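Vandside on foot: a day out among the plaques

I'd had Vandside on my list for years, mostly thanks to my friend Archana Yadav, who collects roadside markers the way other people collect fridge magnets and who had been sending me blurry phone photos of the ones there since she moved up the valley. In March I finally had a free day and a cheap train ticket, so off I went, with a flask, a folded map and shoes that were (I can say this now) a size too small for hills.

The town was having its heritage open day, so a few of the buildings that normally stay locked had their doors propped open with bricks. You get a badge at the old ticket office, a paper sticker really, and a map with 23 stops on it. I lost the sticker before the second stop. The map lasted better, although whoever drew it had a relaxed idea of where north was.

I started at the river end, which I'd recommend. The first marker stands by the Prudis bridge, on a squat stone post at knee height, so you have to crouch to read it while cyclists go round you. It remembers the ferry that ran there before the bridge was built, and gives the fare for a person, a cow and "a corpse, accompanied". I'd have liked to know the fare for a corpse travelling alone! The lettering is cast iron and somebody has repainted it recently in white, a bit wobbly on the curves, but very readable.

From there you follow the towpath to the customs house. It's smaller than I'd imagined, one room down and one up, with a counter worn into a dip where people leaned on it to argue. The guide upstairs was Sarmīte Lill, who wrote most of the newer plaques and had plenty to say about the old ones. Her complaint is that the first batch were all about men who owned things. She spent a long time in the parish books and got three new ones put up last year: the laundry, the lock-keeper's school and the bakery where the rent strike was planned. They're all in the same dark green with cream letters, and they fit in so well that I walked straight past the laundry one and had to double back.

I asked her how you get a plaque past the council and she laughed for quite a while. The wording has to be under a certain length, the owner of the wall has to agree in writing, and then everybody has a view on the commas. The bakery one was held up over the word "riot". It says "gathering" now. She still calls it the riot.

She also showed us the toll ledger, which was the best thing I saw all day. It's a big floppy book with a leather spine and it lies open on a cushion, and Sarmīte turns the pages herself. One year's totals had been added up at the bottom in very proud handwriting: 1,017 carts through the gate. Next to it, in a different pen, someone had written "less Tuckett's, who will not pay". There's no plaque for Tuckett. I think there should be.

After the customs house the walk goes uphill to Lodhi Terrace, and it goes up properly. There are 236 steps, it says so on a little enamel sign at the bottom, and I stopped at the bench halfway and ate my sandwich much earlier than planned. The marker at the top is the odd one out, a bronze disc set flat into the pavement, and if it has rained you're reading through a puddle. It marks the spot where the town's boundary stone used to be. The stone itself was moved to widen the road, then moved again, and is now in the garden of the library with a geranium pot on it. I went to look at it later. The geranium is doing well.

The view from the terrace is lovely, by the way. You can see the whole bend of the river and the roofs of the mill, and on the far side the long sheds where they're putting in new moorings. A man up there with a terrier told me that the marker on the mill has the wrong year on it, and that everyone knows, and that it's been reported over and over. I looked when I got down there. The year on the plaque and the year carved over the mill door are a decade apart, and the two are close enough together that you can take them both in without turning your head.

The mill was the one bit of the day that disappointed me. It's called Setamine now and it's mostly offices, and for the open day you could only go into the lobby, where there was a model of the waterwheel behind glass and a film on a loop with the sound off. The woman at the desk was very kind about it and let us have a peep into the wheel pit, which smells of pennies. But there was no light in it, so I can tell you that it's deep and that's all. If you're short of time, read the plaque outside and carry on.

Much better was the chapel round the back, which isn't on the map at all. I only went in to get out of the wind. Along one wall there are slate tablets for the people who ran the town's first relief fund, with their trades next to their names — hooper, tallow chandler, widow. Three of them are just "widow". The chapel people were doing tea in proper cups and wouldn't take money for it, so I bought a tea towel, and then another for Archana, who I was meeting at four.

I was late for that, naturally. We'd agreed on the bandstand, and Archana had already been round the last part of the trail twice while she waited. She's strict about markers. She reads every word, including the bit at the bottom saying who paid, and she checks whether the arrow (if it has one) points at the right thing. Two of the arrows in Vandside don't. The one for the old post office sends you into a hairdresser's. The hairdresser has put up her own notice saying the post office was next door, and Archana thinks the notice should be listed.

We did the last few together: the pump, the magistrate's house, the wall where election notices were pasted up. That wall was a nice surprise. The marker is only small, but under a sheet of perspex they've kept a patch of the layers, one poster on top of another, all gone the colour of tea. You can make out half a candidate's name and the word "drains". Not much changes. There was a leaflet about drains on the noticeboard at the station too.

A few practical things, if you fancy going. The trail is free and you can walk it any day, though the customs house and the chapel keep their own hours and it's worth ringing first. Take the steps up and the lane down, as the lane is steep and has no pavement at the top, and going down you can at least see what's coming. There are toilets at the library and by the bandstand (the library's are nicer). Trains back are hourly until early evening and then there's a long gap, so keep an eye on the clock. I didn't, and ended up at Archana's for supper, going over her photos and arguing about whether the ferry post counts as a marker or a milestone. She says milestone. The ferry post has no distance on it whatsoever.

I've still got five stops left to do, all on the north bank, and Sarmīte has promised to show me the parish books if I come back when it's quieter. I've bought bigger shoes.

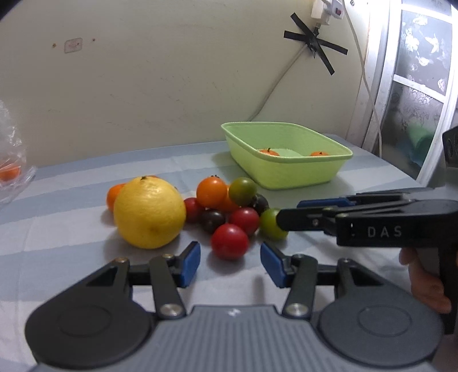

Fruit on the striped tablecloth, with the green basin behind.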